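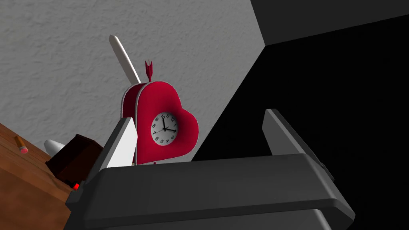 CHAPTER 6
Setting Up a Parallel Gripper in Simulation

The cell used in this chapter is a rendered model of the Varela bench station. A two-finger gripper must pick up a heart-shaped clock and return it to the table without marking the rim. The clock stands upright between the fingers, and the grip is still open. All settings made here are later copied to the Tonero controller.

Irregular parts cause trouble at setup. The curved lobes of the heart give a flat finger little contact area, and a closing force suited to a box can turn the part in the grip.

6.1 Before the First Close

Load cell file 606 and check that the finger opening reads 85 mm. Set the closing force to 4 N. Run the close command at the lowest speed and stop at first contact. If one finger touches before the other, correct the wrist offset and repeat; do not raise the force to compensate.

Finger zero drifts when the model is reloaded many times. Reset it after every 300 cycles and enter the new value in the Ketska log.

Section 6.2 covers contact friction and the choice of finger pad.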